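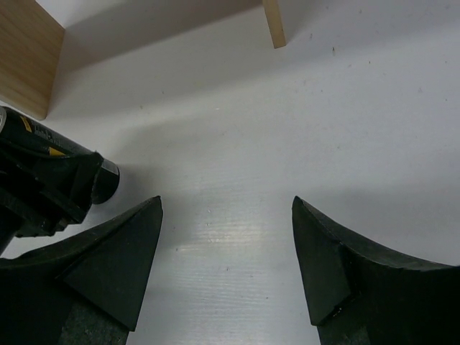
Light wood at the far side of a pale tabletop, with black gripper fingers nearer the front.

Jacobs Agency opens home inventory evenings to all of Vindport

VINDPORT, Saturday, August 6, 2022 - If you have ever stood in your own kitchen and tried to remember what you paid for the mixer, the folks at the Jacobs Agency on Harbor Street would love to have you over for an evening. The independent insurance office, which has been looking after homes, boats and small shops in Vindport for 55 years, is opening its home inventory evenings to everybody in town this fall, whether or not they buy their insurance there.

The evenings began last winter as a small thing for the agency's own customers, with a pot of coffee on the filing cabinet and a stack of blank forms. Annapurna Nambiar, who runs the personal lines desk, had spent a good part of the season before helping families put together claims after the January ice storm, when pipes let go all over the east side. She remembers sitting with one couple until well past closing time while they tried to recall, room by room, what had been in a finished basement they had used nearly every day.

"They were lovely about it, and they were so tired," Nambiar said. "You'd think a person would know what was in their own basement. But you ask about the closet under the stairs and there's just this long quiet. I went home that night and opened my own closet and I couldn't have done any better, and I do this for a living."

She wrote up a form that weekend. The first version ran to 20 pages, and her colleague Kobe Kramer, who was asked to try it out at home, brought it back on Monday with the garage filled in and a note saying he had given up at the linens. The form is a good deal shorter now. It goes one room at a time, with a line for each item, a place for the year it was bought, a place for the price if you know it, and a wide column on the right for anything else that comes to mind.

The agency mailed the shorter form to 823 customer households in the spring along with their renewal letters. Kramer, who handles claims, said he had expected a handful back and was tickled to see more of them than would fit in the tray. A few came in with family stories written down the margin. One customer had listed a piano, then crossed it out and written that her sister had it, then added the sister's phone number in case anybody at the agency wanted to play.

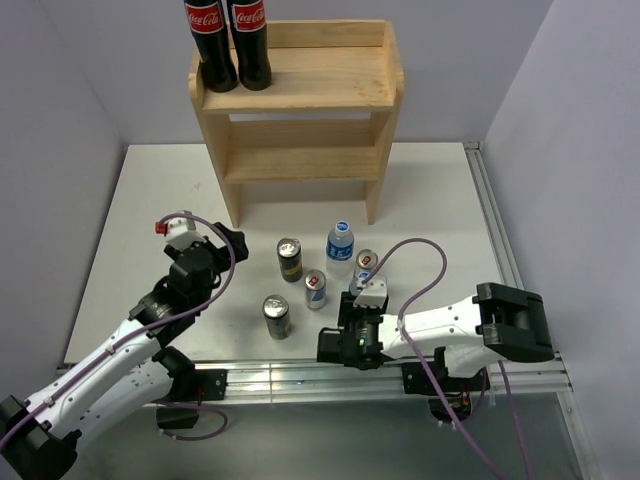

A home inventory is simply a record of what you own, kept somewhere safe, and it helps most with what insurance people call contents or personal property coverage. The usual trouble, Nambiar said, is that people write "furniture" on one line and "kitchen stuff" on the next and call it done, and then the form can't help them much when they need it. She likes to have the group say out loud what they would put down. With a shelf unit like this one, she would want to hear that it is wooden, light in color, with two levels and a raised rail along the back of the top board, and that there are some dark knots toward the right end. The two big Coca-Cola bottles standing on the left can be left off, she said, although a full pantry is another matter and does deserve a line of its own.

Once the list is made, the next question is what sort of coverage stands behind it, and that part of the evening tends to run over. Many homeowner and renter policies pay for belongings in one of two ways. Replacement cost coverage looks at what it would take to buy a similar item new. Actual cash value coverage takes off something for age and wear, so a ten-year-old sofa is treated as a ten-year-old sofa. The premium is usually higher for the first kind, and plenty of people have the second kind without having thought about it much. Nambiar asks everyone to bring their declarations page, the summary sheet that normally sits at the front of a policy, so they can find the words for themselves while somebody is there to help.

Special limits come up as well. Jewelry, coins, firearms, silver and certain collections often have their own smaller ceiling inside a policy, and a person with a grandmother's ring may want it listed separately, or scheduled, as the trade says. Renters are especially welcome, Kramer added. In his experience they tend to figure that the landlord's policy takes care of everything in the building, and it generally covers the building itself and leaves their own belongings out.

Evangelia Kyriakidis came to one of the winter evenings with her neighbor and has since done her whole house, a job she spread over most of Lent. She rents the upstairs to a student and made a point of sending him down to the agency too. "I learned I was paying for coverage on a boat trailer we sold," she said, laughing. "And I learned I own far too many tablecloths. My daughter says I should have stopped at the trailer, but then I found the christening gown in with the tablecloths, so I was glad I kept going."

For those who would sooner type than write, the agency has also started offering a free account on Drullero, a home inventory program that runs on a phone or a computer. Wouter Kuipers of Rela, the small Vindport company that makes it, will be on hand at each session to help people get set up and to show them how to attach a photo or a receipt to an entry. He is a patient teacher by all accounts and has promised to stay as late as the coffee lasts. The paper form will still be there for anyone who likes it better, and Kuipers himself said he keeps a printed copy of his own list in a drawer at his mother's.

That second copy matters a great deal, according to Nambiar. A list kept only in the house can be lost with the house. She suggests leaving one with a relative, in a safe deposit box, or in an email to yourself, and going back over it once a year or after any large purchase. The agency will hold a sealed copy for its customers at no charge.

There will be 4 evenings in all, one each week in October, starting at half past six in the agency's front room. Light supper is included, and Jeanine Dewulf, who has answered the phones at the agency for longer than she cares to have printed, is making her split pea soup for the first one, along with a pan of something sweet that she had not yet settled on when we spoke. Children are welcome, and there is a corner with crayons for them.

The sessions are free and nothing is sold at them. Seats in the front room are limited, so the agency asks that people call ahead or stop in and put their name on the sheet by the door. Bring your declarations page if you can find it, reading glasses if you use them, and a few photos of one room in your home to get started with. Anyone who can't manage the stairs at the Harbor Street entrance should ask for Dewulf, who will meet them at the side door on Mill Lane.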